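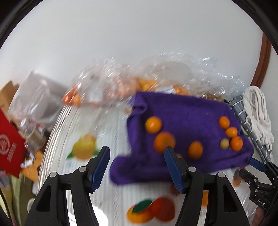 Slide 1. Wrist view, hand-held gripper, jaws open. Small fruit on the purple cloth.

Speaker notes – Sisto: grasp selection from hand-held demonstrations on deformable surfaces
Cekthorpe workshop, Jan 1, 2022

Slide 1 (leave up while people sit down)
Start with the problem. Small round objects on a soft surface are harder than the same objects on a bare table. The cloth folds, the objects settle into the folds, and a fingertip that comes in low can take fabric along with the fruit. Point at the bulging fold at lower left and the rolled lower edge. Then point at the yellowish fruit near the tip of the right jaw. Only a sliver of it shows. A detector that needs a full outline will miss an object in that state, and the planner will then treat the space as free.
Mention the print on the table covering. Printed fruit next to real fruit is a useful distractor for any method that leans on color alone.

Slide 2. What Sisto does
Input is the wrist view and the jaw opening. Output is a target point, an approach angle and a closing width. There is no object model and no depth sensor. The policy is trained on demonstrations made with hand-held grippers, then run on the arm with the same fingers fitted.
Say clearly that the contribution is the target selection step. The low-level controller is standard and we did not tune it for this work.

Slide 3. Target selection
Each candidate gets two scores. The first is the usual grasp score. The second, which we call clearance, estimates how far each fingertip can travel before it meets a neighbor or a raised fold. The final score is the product. We tried a weighted sum and it kept choosing easy-looking fruit in tight chains.
Go back to slide 1 here if there is time. Three orange fruits near the right edge of the cloth form a slanting chain, with a much smaller yellow-green one to the left of the lowest. The upright oval one to the left of the chain stands apart, so it has more room on both sides. Ask the audience which they would pick first.

Slide 4. Data
52 sessions, recorded in 3 kitchens and at the Leitner lab. Cloth and table covering were changed between sessions. Packaging and other household items were left in view on purpose. Operators were told to clear the cloth and were given no picking order.
We dropped sessions where the wrist view and the jaw encoder had drifted apart in time. The 52 is the count after that filter.

Slide 5. Baselines
Two baselines. One uses the grasp score alone. The other is the Skivovo planner with default settings, which expects a rigid support surface. Do not oversell this comparison. Skivovo was not designed for cloth, and its authors say so in the manual.

Slide 6. Results
Read the plot left to right. On flat cloth all methods are close and the differences are within the spread between runs. With folds, the clearance term cuts fabric pinches and neighbor contact. Pick time goes up slightly, mainly from longer approach paths.
The order of picks also changes. Sisto takes isolated objects first and leaves chains for last, by which time some of them have rolled apart. Part of the gain comes from this and we have not separated the two effects. Say this before someone asks.

Slide 7. Failures
Very small fruit. The closing width estimate is poor at that size.
Glare. A bright patch on the covering can hide a fold, and clearance is then too high.
Fruit behind clear plastic. The grasp score is often high even though the fruit cannot be reached. We mask the area outside the cloth for now – a crude fix.

Slide 8. Next
Second collection round in September, with darker cloths and softer fruit. The clearance labels will be released with the code. Leave the repository address on screen for questions.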